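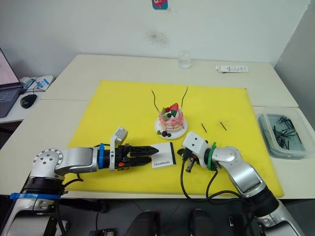 The Lerkix 531 is a modular offering table for Buddhist shrine rooms, practice halls and home altars. It consists of a base unit, one or more stepped tiers and a set of removable tops, and it is sized for the usual row of seven water bowls with room for a lamp and a food offering. Food needs a different surface from brass or silver. A decorated cake set on a large yellow cutting board over white tables shows the general principle: the board takes the crumbs and the knife marks, and the table underneath is left alone. The 531 follows the same arrangement with a loose food board that sits inside a raised lip and lifts out for washing.

Base unit

The base is a folding frame in solid beech with steel hinges from Zou. It opens in one movement and locks with a sliding bar at the rear. The bar must be fully across before any weight is placed on the top. Four leveling feet are supplied, threaded into brass inserts, and can be adjusted from above with the key stored under the left rail.

The standard base is 2,000 mm long. A short base at half that length is made for home use and accepts the same tiers. Bases can be joined end to end with the coupling plate, sold separately. Joined bases should be leveled as a single run, starting from the lowest point of the floor.

Tiers

Tiers are open-backed boxes that stand on the base and locate on dowels. The lower tier is intended for water bowls and the upper tier for a statue, stupa or text. In traditions that place a text above the statue, an extra half tier can be added at the center. The half tier is deep enough for a wrapped Tibetan loose-leaf volume laid flat with its long side facing the room.

Each tier has a shallow groove along the front edge. It collects overflow when bowls are filled in the morning and drains to the right-hand end, where it can be wiped out with a cloth. The groove should be checked before the table is folded.

Tops

Four tops are available:

Oiled beech, for dry offerings and for use under a brocade cloth
Lacquered red, for permanent installations
Stone composite, for lamps and incense
Food board, white or natural, for cakes, fruit and feast offerings

Tops are interchangeable between bases and do not need tools. A spring catch under each end holds the top against the frame. Press both catches inward and lift straight up. Sliding the top sideways with the catches engaged will mark the rail.

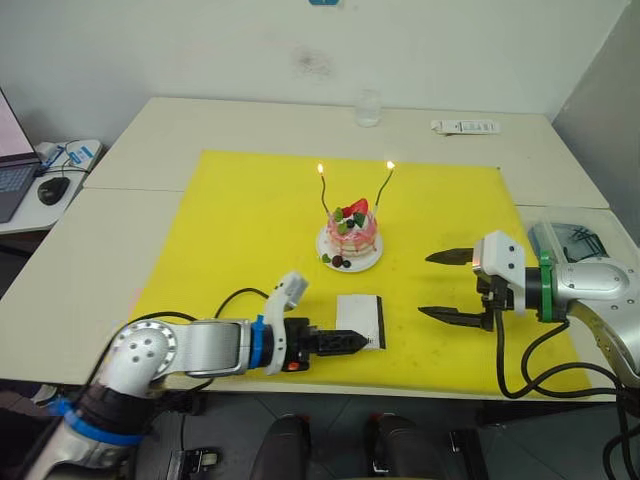 Small cake with lit candles on a round white plate.

Lamps, candles and heat

Open flames are permitted only on the stone composite top, or on a metal tray with a raised rim. This applies to butter lamps, oil lamps, tea lights and taper candles. Candles set in food should be put out before the food is moved to the upper tier, because the clearance to a hanging cloth or thangka is smaller there. Keep brocade pelmets pinned back from the front edge whenever lamps are lit.

For halls that offer lamps in quantity, the stone top can be ordered in a tray version with an upturned edge on all four sides. Melted butter and oil should be removed with a plastic scraper once the surface has cooled. Solvents will dull the finish. Soot on the lacquered top can be cleaned with a damp cloth and a small amount of dish soap.

The table is not a substitute for a ventilated lamp house. Where lamps burn overnight, follow the rules of the building and its insurer.

Cloths and fittings

A cloth rail runs behind the front edge of the base and accepts any fabric with a sewn channel. Ready-made cloths in plain maroon, saffron and white cotton are cut to both base lengths. Customers who already own brocade hangings can order the rail with clips. The clips have felt pads and will not pierce silk, but heavy lined brocade should be supported at the ends as well.

Optional fittings include a bowl spacer, a mandala plate stand and a folding shelf for serkyem sets. The bowl spacer is a thin beech strip notched to keep the bowls a barley grain apart, the distance commonly taught. It can be left under the cloth or removed after the bowls are set out.

Edges and wear

Food boards and tray tops have a replaceable edge strip. Edges take most of the wear in halls where the table is stored upright between sessions, and scratches there do not affect use. Replace the strip if it lifts from the board or if the corner has opened, as water will enter at that point. Strips are pressed into a slot and held without adhesive. Run a thumb along the full length after fitting to confirm that it is seated.
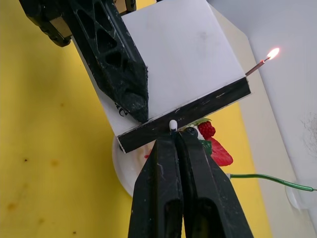
White board with black edge strip, showing surface wear.

Gray smudges on a white food board are usually metal transfer from bowls and trays. Use a mild cream cleaner and rinse well before food is placed on it again.

Load and stability

The standard base is rated for static loads spread along its length. Cast statues should stand over the center legs, and any filled and consecrated statue should be weighed before it is placed, as the contents can add considerably to the weight of the casting. A wall strap is included and should be fitted in any room used by children or in areas subject to earthquakes.

Do not carry the table with tiers in place.

Storage

Folded bases stand on their long edge and fit through a standard interior door. The canvas cover has a separate pocket for tops. For groups that keep offering tables off the floor as a matter of respect, wall brackets are available to hold the folded base at shoulder height.

Specification

Model: Lerkix 531
Length, standard base: 2,000 mm
Frame: solid beech, oiled
Hinges: Zou, steel
Feet: adjustable, brass inserts
Tops: beech, lacquer, stone composite, food board
Made at: Bastthorpe
Design: Eun-ji Hong and Amado Panganiban
Order code, standard base with two tiers: 3256
Supplied with: leveling key, wall strap, canvas cover, instruction sheet

Ordering

Tables are built to order at Bastthorpe. Orders that need to arrive before Losar should be placed by the end of November. Lacquered tops take longer than the other finishes and are shipped separately if the rest of the order is ready.

Samples of the four surfaces can be borrowed on request. Questions on shrine layout, including arrangements for Theravada and East Asian halls, go to Chunhua Fang. Spare strips, catches and feet are handled by Jingyi Li. Please quote the order code and state the length of the base.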